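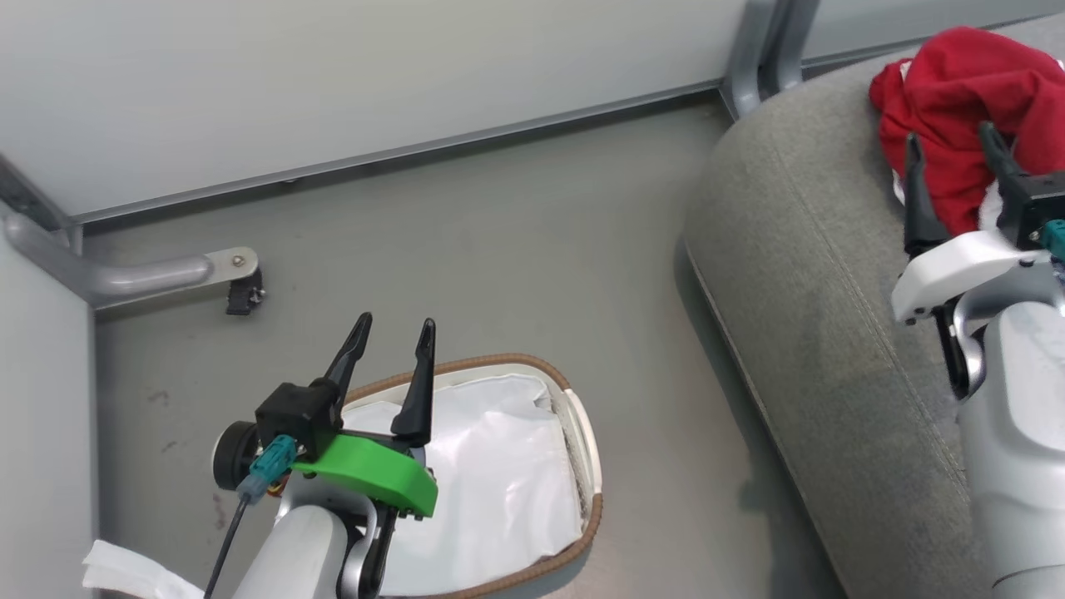
Chapter 9
Soft Things and Where They Land

I started writing this chapter on my living room floor, which is where most of my ideas about laundry and linens come from, and I'd like you to start there too. Get down low if your knees allow it! From a chair you see a room. From the floor you see what the cloth in the room is up to: the throw that slid down last night, the sock, the napkin somebody wiped a hand on. Take a red cloth on top of a big gray cushion, with an oval basket on the floor nearby, lined with a white plastic bag. You've already got a whole sorting problem right there, and a pretty good one. Does the cloth live on the cushion? Is it headed for the basket? And if it goes in, is it going in to be kept or to be thrown out?

That last one tripped me up for years. When I was renting the upstairs rooms on Politis Street I had a woven basket by the sofa, and I lined it with a bag so the crumbs wouldn't get down into the weave (they do, and you'll be picking at them with a toothpick). The trouble is that a bag in a basket says "trash" to anyone who walks in. My aunt visited one January and cleared away two good tea towels and a wool scarf, all very kindly. I got the scarf back.

So before we get to folding, which you'll meet in the second half of the chapter, we're going to talk about landing places. A landing place is my name for any spot where soft things end up when a person lets go of them. Cushions are landing places. So are chair backs, banisters, the end of the bed, and that one doorknob. You didn't choose most of them, and they fill up anyway.

Evdokia Gavalas taught the evening housekeeping course at Skorncombe when I took it, and she made us draw a map of our own front room with an X wherever we'd dropped something made of cloth that day. Mine was embarrassing. I had a clump of X's on the arm of the couch and not a single one on the nice Flanik storage bench I'd saved up for. She looked it over and told me to move the bench. I moved it. I still think she was right, though I sulked all the way home.

Your first job for this chapter is that same map. Use pencil. Leave the room the way it is while you draw, please, even if there's a blanket in a heap and it's killing you. Mark each cloth item, then write next to it one of these words: stays, washes, goes. If you can't pick a word, put a question mark and we'll come back to it in the section on maybe piles.

One note on liners before you turn the page. If a basket is for keeping, I like a cotton liner

2 comments
200 shares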